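Why Does a Carpet Give You a Zap?

By Zewditu Mamo

Have you ever shuffled across the floor in your socks, reached for the doorknob and... ZAP! A tiny spark bit your finger! You just met static electricity, and it is one of the coolest things hiding in your house.

Where does the zap come from?

Everything around you is made of atoms, and they are way too small to see. Atoms have even tinier bits called electrons zooming around in them. Electrons carry a negative charge. When two things rub together (your socks and a carpet, let's say), some electrons can hop from one to the other. Now your body has extra electrons, or it's missing a few. Either way, you're charged up!

Metal lets electrons move really easily. So when your finger gets close to a metal doorknob, the charges leap across the gap all at once. That leap is your spark. Lightning is the same kind of thing, only gigantic!

Why is it worse in December?

Cold winter air doesn't hold much water, and when we heat it up indoors it feels super dry. On a damp day, charge leaks away before it can build up. On a dry day it stays put, waiting for you to touch something. Wool and nylon carpets are great at making zaps, and so are fuzzy sweaters.

My friend Yabsira Feyisa once counted every zap she got in one winter, and she made it to 137! Most of them came from the same closet door.

We use cookies to remember your settings. Accept | Manage cookies

Try it yourself!

1. Blow up a balloon and tie it.
2. Rub it on your hair 6 times.
3. Tear some tissue paper into tiny bits.
4. Hold the balloon just above the bits and watch them jump!
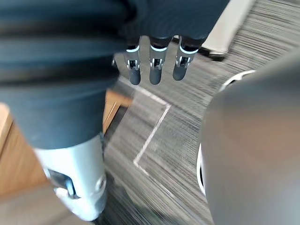 5. Now hold the balloon against a wall and let go. Does it stick? Try it again on a rainy day and see if it sticks as long!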